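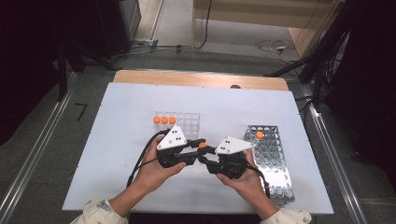 **1/5** The Senlow Automation Laboratory welcomed visitors to its open day on 2020-11-27. Guests were invited to follow one task at close range: the handling of small objects between racks. In the first exercise, an orange ball is held between the jaws of two hand-held grippers, with a clear plastic rack on one side and a metal rack on the other.

**2/5** The demonstration was led by Ruan Khumalo, who heads the handling program. He explained how each movement is recorded and later used to train the Huseslow arm. The program now holds 303 recorded sessions.

**3/5** Visitors from Drukenport and Motaung then turned to the second exercise, which deals with test tubes. Tubes call for a slower approach than balls - the fingers must close evenly, and the tube must stay upright as it leaves the rack.

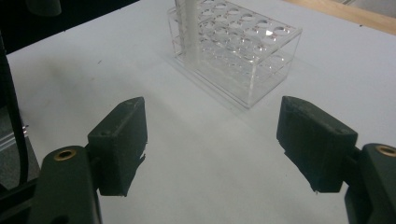 **4/5** Questions from the floor centered on training time. New operators complete two supervised sessions before they record on their own. Written answers to the remaining questions will be sent to all registered guests.

**5/5** The laboratory thanks everyone who attended. The next open day is planned for March - registration details will be posted on this account. School groups are asked to write to the visitor office in advance.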